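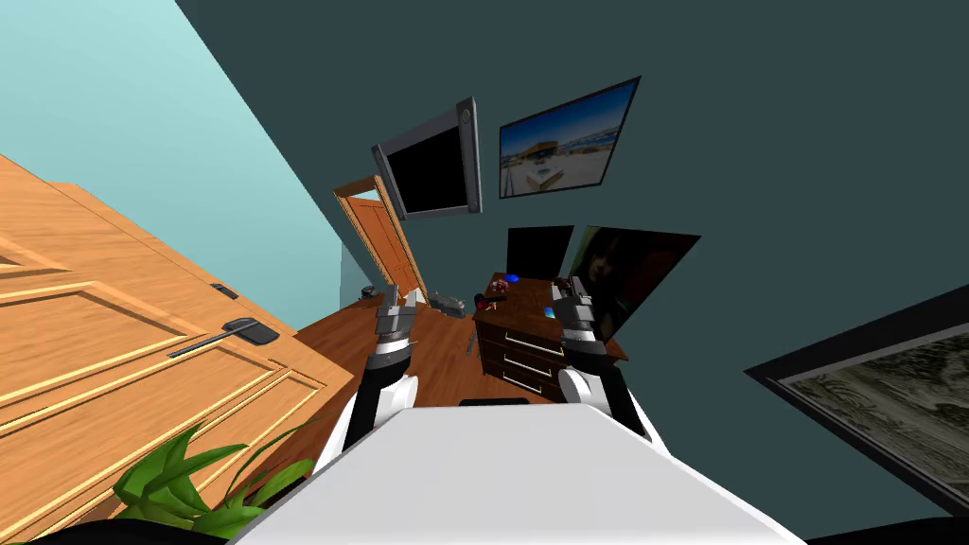

Libor Zelenák

A thread about a fault we found in February in our door task, and how it went past all of us for longer than I like to admit. It is a safety matter, so I write it with some detail. Perhaps another team has the same thing sitting in their setup.

The task is simple to say. The two-armed robot comes through an open door, goes along the chest of drawers and continues to the second door at the far end of the room. We train in Drestura, our simulator, and then we try on the real machine in Moffat, which is our name for the test apartment.

The chest is the difficult part. It has three drawers with bar handles that stand out, and there are screens on the top. A gripper that comes low over the top surface has very little space, and we reward the policy for keeping a short path.

In simulation everything looked healthy. We ran 1304 episodes for the last evaluation and the contact log for the right arm was clean. Not one furniture contact. I remember I was pleased. I should have been suspicious.

First run in Moffat. Kourosh Yazdani was on the stop button, and the speed was limited. The robot came through the door very nicely, turned, and put its right gripper down on the top of the dresser. Then it continued to drive the base forward with the gripper still pressing.

The force limit on the wrist is 20 N and it did trip. But the trip stopped only the arm. The base had its own stop condition and did not receive the signal, so for a moment the base was pulling a stiff arm along the furniture. Kourosh pressed the button. No person was near. The dresser has a long scratch and the finger pad was torn.

So there were two faults on the same afternoon. The second one (the stop signal) was the more dangerous, and I will come to it. The first one took more time to understand, so I begin there.

We replayed the same start position in Drestura. The policy did the same movement! The gripper came down, the fingers went into the wood of the chest, and they came out again on the other side. The log said: no contact.

From most viewpoints this is hard to notice. The fingers are grey, open and boxy, and when they are over the chest you cannot say from one still if there is a gap or not. You have to look at the geometry, and we were looking at the success rate.

Tahmineh Golestani found the reason the same evening. In the collision settings there is a list of pairs that the simulator may ignore. It is meant for parts that always touch, for example two neighbouring links of one arm. The pair "right fingers / chest" was on this list.

How did it come there? We have a script that fills the list automatically. It loads the scene, looks which bodies overlap at the first step, and adds them to the ignore list so the physics does not explode. In one old start pose, the right gripper was placed a little inside the chest top. The script did exactly what we had asked from it.

The old pose was corrected a long time ago. The list was not generated again. It was a file in the repository, everybody trusted it, and I was one of the people who approved it in review. I have read this file at least two times and my eyes went over that line.

We then recomputed the geometry for all the saved episodes, with the ignore list empty. In 110 of the 1304 the fingers were inside the chest at some moment. The policy had learned that the corner of the chest is a shortcut, and for it this was true.

Now the stop signal. The arms come from Zuralico and the base is our own. The arm controller sends a fault message, and a small bridge program passes it to the base. The bridge passed "fault" and "emergency", but it did not pass "protective stop", which is the name the arm uses after a force trip. Troels Bisgaard needed five minutes to see it when he finally had both manuals open on the table.

We had tested the red button many times. The red button always worked, because it cuts everything by wire. We had never tested the case where the arm stops by itself while the base is moving. That was a hole in our checklist, and it is my checklist.

What is different now:
The ignore list is built new on each scene load, and it may contain only pairs inside the same robot. If robot and furniture overlap at the first step, the scene refuses to start.

The evaluation has a second check, independent from the physics engine, which measures how deep the fingers are in any object. If it disagrees with the contact log, the run is marked red.

Any stop from any part stops all parts. The base now also stops if it hears nothing from the bridge. Before the first run of each day we push on the wrist by hand (with a foam block, at low speed) while the base rolls, and we watch that both stop.

The retrained policy is slower past the chest and lifts the elbow in a way that looks a little strange. It has not been in Moffat yet. Rostam Hashemi wants first to repeat the stop tests with the heavier finger pads mounted, and I agree with him.

To the person who asked in the replies if our other scene set, Madau, has the same problem: yes, the same script was used there. We are checking it now. Two start poses are already on my list, one at a cupboard and one at a sofa.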